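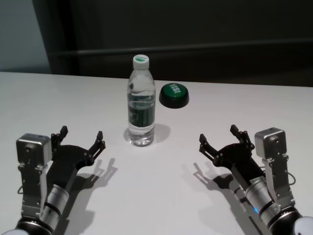
*Bench 2, both grippers open, bottle and button set out.*

**Ticket 236 – right gripper drops out on approach, Cunha bench**
Opened by: Tiago Cordeiro
Assigned to: Engelbert Moser
Date: March 14, 2022
Status: open, workaround in place

Hi Engelbert, me again, sorry! The right arm has started doing its thing and I can't get through a full set of the bottle task anymore. Left arm is fine, has been fine all day, and I'm not touching it.

So what I see is this. Both arms go to the start pose, grippers open, no complaints. I start the run, they move in toward the bottle, and somewhere in that inward move the right gripper stops answering. Kilby gives it 650 ms, gets nothing back, and calls a stop on both arms. The stop itself works great, by the way – everything holds where it is and nothing has been knocked over. The message is always the same:

`right_gripper: no reply, holding`

If I clear it and send both arms back to start, the right gripper wakes up again and opens and closes like nothing happened. Then it does it again on the next run, or the one after that. I did 19 runs this morning before I gave up and went to find Beatriz.

Things I tried, in the order I tried them:

- Restarted Kilby. No change.
- Powered down the whole bench, waited, powered up. Ran clean for a bit, so I got excited and told Lurdes it was fixed (it wasn't).
- Ran the right gripper open/close at the start pose with the arm standing still, over and over while I ate a sandwich. Never failed.
- Moved the right arm through the approach with the gripper idle. Arm is happy, but the gripper status still drops.
- Slowed the approach to half speed. Still drops, same area.

That fourth one is what made me stop blaming the software. The gripper doesn't have to be doing anything, it just has to be carried along.

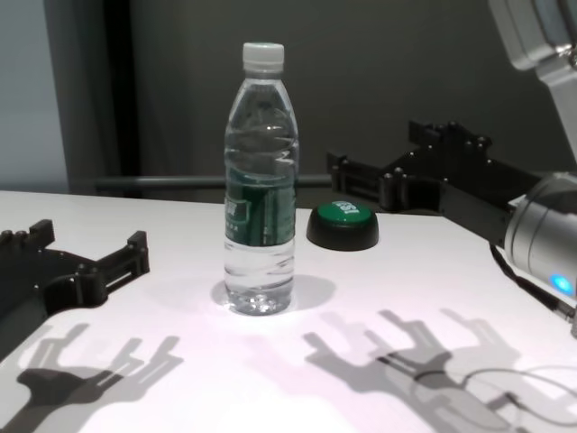
*Close to the bottle and button. Note the black cable under the right wrist.*

Beatriz had a look and went straight for the cable. It hangs down below the wrist joint on the right, and her theory is that it gets pulled or bent at the connector when the wrist turns in. The blue light on the wrist is no help, it stays on right through the fault, so don't go by that. I wasted a good while thinking blue meant the gripper was okay too.

With the bench stopped and locked off I wiggled the cable at the gripper end and watched the status page on the laptop. Drops out, comes back, drops out. Very satisfying in a bad way.

**Update, same day, after lunch**

Re-routed the cable with more slack and two soft ties further back on the arm. Did not open the connector. Runs are going through now, with one dropout so far, so it's better but I don't trust it. I've taken the full-speed profile off the menu for this bench and Aníbal knows to keep it that way. Also nobody reaches in for the bottle after a stop until the arms are locked off – I know that's the rule anyway, but with a gripper that can come back to life by itself I'd like it in the ticket.

What I need from you:

1. A replacement gripper cable for the right side. Murnano had the spares last time, I think? If they're out, Vilteven said April.
2. Somebody to look at the pins when it comes off. I'd like to know if it's the cable or the socket before we put a new one on.
3. Can Kilby please drop the gripper to a safe state when it reconnects, and wait for me to say go? Right now it just carries on listening.

I'm on the bench till five if you want to call. Logs are in the usual folder, the one ending in `_right_again`.

Tiago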